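Gripper Comparison, Hand-Held Units
Progress report no. 2 to the Goltano Fund
Prepared by Ulises Cáceres, Yupanqui Workshop
January 1, 2025

Where we are

The grant asked us to find out which hand-held gripper a person can use in an ordinary home, on ordinary clutter, and still produce recordings that an arm can learn from. When I wrote to you in May we had two candidates, one arm and a great deal of confidence. We now have three candidates and the same arm. The confidence is being reviewed.

The third candidate came in after the Orik people changed the linkage on their hand unit and offered us the new one at cost. I said yes before reading the shipping terms, and the line for freight in the attached budget reflects that. Everything else is inside what you approved.

What we did

We ran 1719 picks between the three units. Each pick is one object, one attempt, one operator, written down as held, slipped or crushed. "Crushed" was added in the second week. We had assumed that a person squeezing a trigger would know when to stop, and most people do, except with crackers.

The objects were split into boxes, bottles, cloth and soft packets. Boxes and bottles told us almost nothing. All three units hold a box. If you only tested with boxes you could write a very cheerful report and go home early.

Cloth separated them a little. The Worance unit has the narrowest fingertips and pinches a fold well, but it also pinches the fold underneath, and you end up moving the whole towel. The older Orik is clumsy at this and the newer one is less clumsy.

Soft packets are where the money went. A sealed snack packet is mostly air, the contents move while you lift it, and the crimped end looks to everyone like a handle. New operators go for the crimp. Operators with 100 picks behind them go for the middle, a bit below center, and close slowly. We did not teach them that – they arrived at it separately, and two of them argued over who was first.

Cameras and recording

We tried the camera high and tilted down, then lower and nearer the fingers. The low position gives a better look at the contact and a worse look at everything you are about to bump into. We have settled on the high position for now. Shiny wrappers in direct sun are still a problem for both, and I have stopped promising a date for fixing it.

The controller on the arm drops the first fraction of a second of each replay. The supplier describes this as expected behavior. We have padded the start of every recording, which works and annoys me.

Trouble

The fingertip pads wear faster than the spec sheet led us to hope. We changed a set after 700 picks on one unit and should have done it sooner, as the slip count had been creeping up for days while we blamed the operators. Apologies have been made. Pads are now inspected at the start of each session and the inspection is logged, mostly.

We also lost a full day to a firmware update that put the units back to factory calibration without saying so.
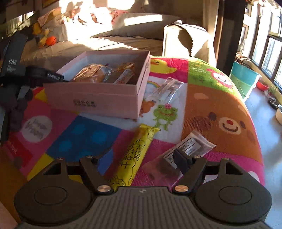
Which unit would we buy if we had to order tomorrow? The newer Orik, with the spare pads ordered at the same time and a written promise about the firmware.

That is a preference and I would not defend it as a finding yet. The Worance is lighter, and after an hour of holding one of these things at arm's length weight stops being a small matter. Two operators would choose it on that alone.

Next period

We will repeat the soft packet set with fresh pads on all three units, so that the wear question is out of the way. After that the recordings go to the arm, where we find out how much of what a hand does can be handed over. I would like 10 more paid operator sessions for this. The amount is in the budget under "people", next to the freight line I mentioned earlier and would prefer you skim.

The full pick log is in the shared folder. The column headed "remarks" was filled in by tired people and should be read in that spirit.

Ulises Cáceres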